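Do we really need a written contact limit for a bare rod finger?

Board index > Cells and Fixtures > Rules, standards, good practice
14 replies, 221 views

doslow_dan
Joined March
We got a draft of the new shop rules for the bench arms and I'd like other opinions before I sign it. The draft comes from Mirjam Verhoeven, who did the same job at Pralline before she came to us. Most of it is sensible. Rule 2 is the one I keep coming back to. It says that any arm with a rod or pin type finger has to have a contact force limit written on a card at the cell, tested at the start of each shift, and the card has to be initialed.

These are pushing setups. The arm slides small printed parts around on a board, there's nothing sharp, and the arm is slow. I don't see what an initialed card gets me that the controller limit doesn't already give me. Am I wrong?

pinpusher
You're a little wrong. The controller limit is whatever the last person left it at. The card is what it's supposed to be. If the two don't match you want to find out before the shift and not in the middle of it.

grumbleweld
Cards get initialed by people who didn't do the test. I've seen a whole month signed in the same pen on the same morning. I would rather have no card than a card like that.

pinpusher
Then you have a people problem and it's going to show up with or without the card.

doslow_dan
I'm with grumbleweld on this. Has anyone got a case where the card caught something? A real one, from your own shop.

K_Dijkstra
Kobe Dijkstra here, I wrote a similar rule at Usmani so I'll defend it, up to a point.

Our limit got raised for a heavier part and never got put back. It ran that way for 64 shifts. No harm done except to the board, which had a groove in it you could lay a pencil in. When we started the card the mismatch came up on the first morning. So yes, it caught something, once.

What I wouldn't defend is testing at every shift. We test after any tool change, any program change and any power down. If none of those happened, the number on the screen gets read and compared to the card, and that's all.

grumbleweld
Once. And how many hours of initialing did that cost you?

K_Dijkstra
Reading a number off a screen takes as long as reading your post did.

ernerfan
Can I ask a dumb question. Why does the rule single out rod fingers? We have an Erner two-jaw on ours and the draft rules at our place treat all the end effectors alike.

pinpusher
Small tip, all the force goes through one spot. Jaws spread it out. Also a rod is long, so if it catches on something low down the load on the clamp is a lot bigger than people expect. I'd worry about the clamp slipping before I'd worry about the tip.

doslow_dan
That's the first argument I've heard that I'd take to my boss. The draft doesn't mention the clamp at all. It goes on for a page and a half about force and then says "tool shall be secure." Secure how? Checked by whom?

grumbleweld
That's what you get when a rule is copied from another shop. I'd bet the Pralline version says the same thing word for word.

doslow_dan
It does, I asked her. In fairness she told me straight out and said she wants comments. So I'm collecting them.

ernerfan
We put a paint line across the bracket and the wrist housing. If the line is broken, it moved. Costs nothing and there's nothing to initial.

K_Dijkstra
Paint line is good. I'd put that in the rule in place of half of what's there. I would still keep the card.

doslow_dan
OK, I spent some time at the bench with the draft in my hand and went through it line by line against what we have there. Long post, sorry.

Rule 1, board fixed to the table before the arm is powered. Fine. No argument from me, a board that creeps makes every taught position a lie.

Rule 2, the card. I'm moving toward Kobe's version. Read and compare each shift, test after a change. I'll propose that.

Rule 3, start height. The draft says the tip must be "raised to a safe height" before anyone reaches in. That isn't a rule, that's a wish. Our park position is low, right over the wood, and under this wording one operator will call that safe and the next one won't. Give me a number or give me "arm disabled." 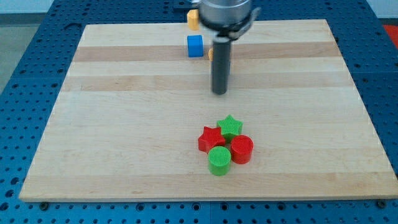 Rule 4 is the one I expected to hate and I still do. It wants every part on the board to be listed on the job sheet, with shape and color, and anything not on the list taken off before start. I understand the idea. A stray block at the back gets nudged, it nudges something else, and now your results are junk. But parts come and go on that board all day. If I have to stop and amend a sheet each time, the sheet will be wrong by lunch and we're back to grumbleweld's one-pen problem. I'd accept "nothing on the board that the current program doesn't use." Short, and anyone can check it by looking.

Rule 5, parts packed against each other. The draft says parts "should not be in contact at start." For us that kills the whole job, pulling a tight group apart is a thing we run on purpose. I think this was written for picking with jaws, where I can see the point. With a rod you push, and the limit is what protects you. Strike it, or have it apply to jaws only.

Rule 6, replace the finger every 3000 cycles. Where does that number come from? I asked and didn't get a source. Ours gets looked at and swapped when the tip is worn.

pinpusher
Agree on 3, 4 and 6. On 5 I'd be careful. When you push into a packed group you don't know which part takes the load, and short fat ones will tip up on an edge and wedge. I wouldn't strike it. I'd say a lower limit for packed starts, with its own line on the card.

grumbleweld
There it is, the card is growing already. Give it a year and it'll be a binder.

K_Dijkstra
Two lines is not a binder. But 6 without a source should go, I agree with that. If someone has wear data let them post it.

doslow_dan
A second line I can live with if it's only for packed starts. I'll write up 2, 3 and 5 tonight along with the paint line and send them to Mirjam. I doubt 6 goes away, someone upstairs likes a round number. Will post her reply when I have it.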